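Darnus Yard: the sorting benches, May 22, 2026

The sorting room at Darnus Yard is the long one at the back of the building, past the timber racks. Most people who buy from us only see the front counter, so we have put together a short page on how the small stuff gets handled: bricks, blocks, offcuts and the bins they live in.

The room was refitted in May. Before that, everything was sorted on the floor of the old loading bay, which was hard on the knees and meant a lot of sweeping. There are now three runs of bench with pale wooden tops, and the floor has been redone in a dark colour.

The bins
We bought 300 metal bins from Vutness when they cleared their Huang Street depot. They are plain, open at the top and easy to hose out. Some came with dents and a few had old labels stuck inside, which took an afternoon with a scraper. Each one now has a number on a card that goes with it through the building.

Heavy things go in the bins in small amounts. A full bin of brick is more than one person should lift, and it marks the bench when it is dragged. The rule is a single layer, then the bin moves on to the rack.
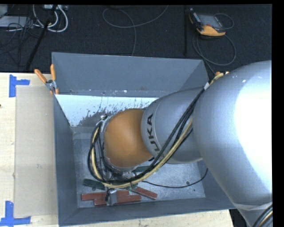
The cards are filled in by hand and typed up at the end of the day. They give the bin number, what is in it, where it came from and which rack it is going to. The stock list stood at 3168 lines at the last check, and 1039 of those were brick or block of one sort or another. The rest is mainly tile, slate, ironmongery and timber under a metre long.

Red blocks
Reds are the most asked for. People want a handful to match a garden wall or to fill a gap where a gate post has come out. We sort them by size first and colour second, as a few millimetres makes more trouble for a bricklayer than a slightly different shade. Worn edges are fine and are sold at the same price. Anything cracked right through goes in the skip for hardcore.

The racks
The racks were made for us by Drarnura and run the length of the outside wall. The bottom two shelves are for brick and block, the middle ones for tile. The top shelf is kept for light things such as hinges and air vents. There is still one bay to go up at the far end, by the fire door, and until it does the slate is staying in the loading bay.

Buying from the bins
Small lots can be bought over the counter on any open day. Please bring a sample or a measurement with you, length, width and depth, and a note of how many you need. For orders of 1000 or more, ring first so that we can check the pallets outside as well. We can hold a lot for a week with a deposit.

The next gallery will cover the timber racks and the saw shed.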